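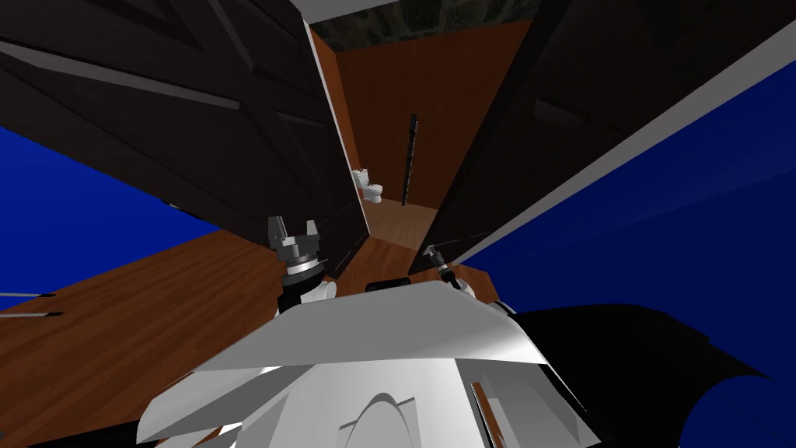
Section 7. Running the doorway benchmark and reading the score

7.1 Before you start

Skasora ships with a set of household tasks in simulation, and the doorway task is the one most people run first. It asks a two-armed mobile robot to get through a narrow opening into a small room. The paper that came with the first release said the Parry method "solves" this task. Please read this section before you repeat that word anywhere. We maintain the benchmark, we did not write the paper, and we have had trouble getting the same result.

You will need:

Skasora installed and passing its self-check (Section 2)
The Pimwood house pack
A policy checkpoint, either yours or the released Parry one
Enough disk space to keep every camera view from every episode

Note: The short run of 20 episodes is for checking that things load. It is too small to compare two methods, and we will not add a short-run number to the results page, however good it looks.

7.2 Setting up the scene

1. Open the Pimwood pack and choose the bathroom doorway layout. In this version the walls outside are blue, the doors are dark, and the room past them has wood-grain walls and a toilet.

2. Load the robot in front of the opening. Check the head view. You should see the top of the white torso at the bottom of the view, with an arm reaching forward on each side and the bathroom between the two doors.

3. Leave the camera tilt alone. The steep angle is part of the task as released. New users often level it out, get a better score, and report the better score.

4. Set the door start angle to "random". The released config file has it set to "fixed".

Caution: Step 4 matters more than anything else on this page. With a fixed angle, a policy can replay one memorized motion and pass. We tested this with a script that ignores the cameras completely, and it passed too.

5. Set the gripper start to "open".

6. Turn on contact logging for both arms, the torso and the base. The default logs the grippers only, so a shoulder dragged along a door panel never appears in the record.

7.3 Running the full test

1. Set the episode count to 300.

2. Choose at least 7 seeds. The seed sets the door angle, the lighting and the robot's starting spot. Do not pick seeds after looking at their scores.

3. Start the run and leave the viewer closed. An open viewer slows physics on some machines, and a slow step can change whether a contact registers.

4. When the run ends, copy the whole output folder before you open the report tool. The tool writes over the raw log. We have asked for this to be changed.

5. Run the same seeds again with the camera input blanked out. Keep this second score next to the first one. If the two are close, your policy is getting little or nothing from its cameras, and the task has told you very little about it.

Note: Step 5 was missing from the original instructions. It doubles the run time. Do it anyway.

7.4 What counts as a pass

The report tool marks an episode as passed when the center of the base crosses the threshold. Under that rule a robot can leave an arm hooked around the edge of a door and still pass. It can also cross the line, roll back out, and pass.

We suggest the stricter Drollham rule, which you can turn on in the scoring menu:

The base and both arms are past the threshold
The robot stays inside for 17 seconds of simulated time
No contact on the torso goes over the force limit

Report both scores. If you have room for only one, report the strict one and name the rule.

Caution: The force limit was picked by hand. It does not come from any real door or any real robot. Treat it as a way to throw out the worst episodes and no more than that.

7.5 Reading the camera views

Numbers from this task hide a lot, so look at the saved views for failed episodes and for a random handful of passes. Things worth checking:

Where the grippers are as the robot nears the opening. One close to each door, with the passage clear between them, is a common position early on. It does not predict a pass. We looked for a link and found none worth printing.

Whether parts of the robot pass through each other or through a door. Thin panels are where the collision meshes are weakest. If you find clipping, mark the episode as void, and say in your write-up how many you voided.

Whether the room past the doors comes into view at all. Some policies score well while facing a wall for most of the episode.

7.6 What the score does not tell you

The doors here are simulated slabs on clean hinges. There is no latch, no draft, no swollen frame and no bath mat caught underneath. The Parry paper has one paragraph on moving to a real robot, and it gives no count of trials. Until somebody publishes that count, please describe results from this section as simulation results, in the title if you can and in the first paragraph if you can't.

To send in a result, go to Section 8. Entries without the blanked-camera run are returned unread.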